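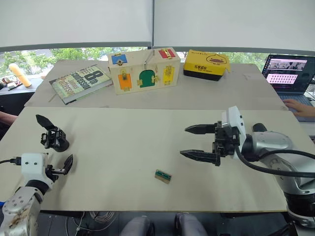

Do you love a good quote, a birthday verse or a few kind words that land at just the right moment? Bresedine is looking for part-time writers to help fill our pages with sayings, captions and messages that people will want to send to a friend, a sister or a tired coworker on a Monday morning.

We started with a single page of get-well wishes and now look after 213 collections, with 76 more waiting to be written (retirement, new neighbors, first apartments, you name it!). You would take on seven short pieces a month, working from home at whatever hours suit you.

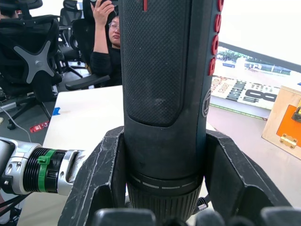
Bosch tool, close up

You don't need a degree or a long list of published work. We would much sooner see that you read widely, check who first said a thing before you pass it along, and can write a thank-you note that doesn't sound like every other thank-you note.
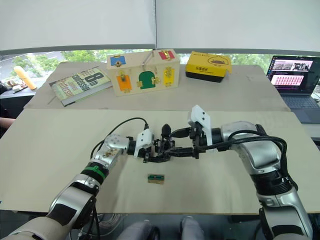 One of our Tukwood writers told us that she came for the graduation messages and stayed for the sympathy cards, which she finds harder and much more satisfying.

To apply, send us three original messages for any occasion and a few lines about yourself by the end of May. Please mark your email "Lougher desk" so it reaches the right inbox. 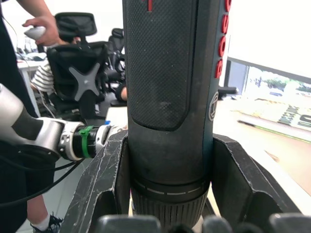

Textured grip and ribbed collar

We read every note that comes in, and we answer them all, even if it takes us a little while.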